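How to clean scratches and dull patches from a stainless steel sink

A brushed steel sink picks up fine scratches from the first week of use. You can't take them all out at home, but you can blend them so the steel looks even again. Allow an hour, and do it when the washing up is finished.

What you need
Washing-up liquid
Bicarbonate of soda
White vinegar
Two soft cloths
A non-scratch nylon pad
A little olive oil or baby oil

1. Empty the sink and take out the strainer and any loose fittings. Put small plastic parts in a bowl on the worktop. Clips and tabs are easily lost down the waste, and spares for older Besson fittings are hard to find.

2. Wash the whole bowl with hot water and washing-up liquid. Rinse well. Grit left behind will make new scratches as soon as you start rubbing.

3. Find the direction of the grain. On most sinks it runs along the length of the floor and follows the curve up the sides. Look at it with a torch held low.

4. Sprinkle bicarbonate over the damp steel and rub with the nylon pad, along the grain only. Use light pressure. Circular rubbing leaves swirl marks.

5. Wipe with a cloth dipped in vinegar. It will fizz. Leave for five minutes, then rinse and dry completely.

6. Put a few drops of oil on the second cloth and buff along the grain. Wipe off any excess.

Don't use wire wool, bleach or silver dip. Wire wool sheds bits of iron that rust on the surface.

What to expect
Hairline marks will still show when the light catches them, especially where they cross. On an old bowl they run in every direction and the surface looks cloudy in streaks.
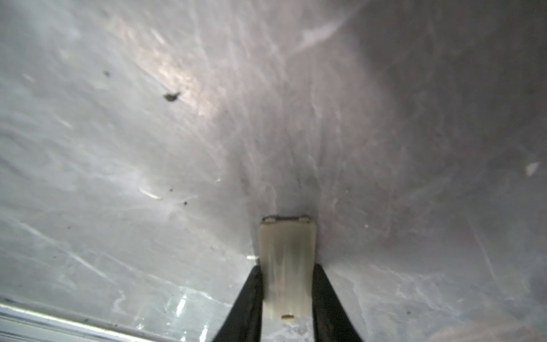

Haris Magsi: I did mine in June with the same method and the floor came up well, but the sides went patchy again after a fortnight. Second go with less oil was better. Would a rubber mat help, or does the grit just collect under it?

A mat is fine if you lift it every evening and rinse underneath.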